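Flowers & Hire > Our Story > About Us

Print this page | E-mail this page

About Duvside Stems 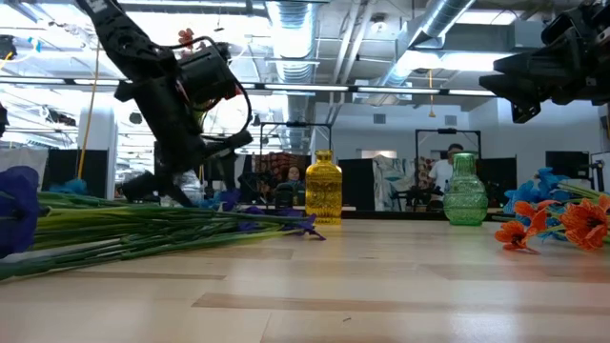

I started Duvside Stems in February with 14 vases, a borrowed trestle and far too many artificial delphiniums (my sister still won't let me forget the delphiniums). I'm Naomi Ondieki, and I do the arranging, the invoices and most of the driving!

We hire out artificial flowers and coloured glass for weddings, school formals, cafe counters and the odd dentist's waiting room. I love fresh flowers, I really do, but they sulk in a hot car and half my customers are a long way up the Gredport road. Ours go in a tub and come out the same colour they went in.

The glass is my favourite part. I'll stop the car for a yellow bottle vase with a bit of pattern in it, and I have a real soft spot for green glass with a fat round body and a good flared lip. A narrow neck only wants a few stems. The round ones will take a whole bunch, and blues and purples look gorgeous in either - try it before you ask me for white.

Stella Mrema joined me last year as our second pair of hands. She sorts stems by length and colour, fluffs up the squashed petals and gives every table a wipe between jobs. Between us we look after 800 stems now, and we can do up to 6 tables for a small do with 2 days' notice. Bigger than that, give us a bit longer please.

Pick-ups are from the shed behind Zolton Lane. Ring first - we might be out on a delivery.

Page updated Sep 10, 2025

Recent items
Cleaning textured glass without scratching it
Erasto's blue and violet table for the Benmoussa dinner
How many stems for a narrow neck?
Hire terms and breakages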